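Manta de felpa Clemora: dos meses de uso

Mercedes Muñoz | 25 Nov 2023
Imprimir | Enviar por correo
187 veces compartido | 2 comentarios

Compré la manta infantil Clemora en rosa para la cama de mi hija. El pelo es corto y tupido, y el estampado de flor blanca grande se distingue bien desde la puerta.

La uso sobre una sábana verde azulada con cenefa de flores y un edredón celeste también floreado. Son muchas flores juntas, pero a ella le gusta así.

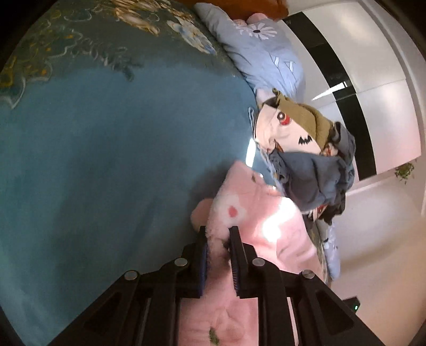

Lavado y pelusa

La lavo a 30 grados, sin suavizante y sin secadora. En el primer lavado soltó bastante pelusa; en los siguientes, casi nada. El color aguanta. Tarda en secarse, sobre todo en invierno.

Lo peor es guardarla: doblada abulta mucho y no entra en el cajón de la cama. La volvería a comprar, en una talla menor.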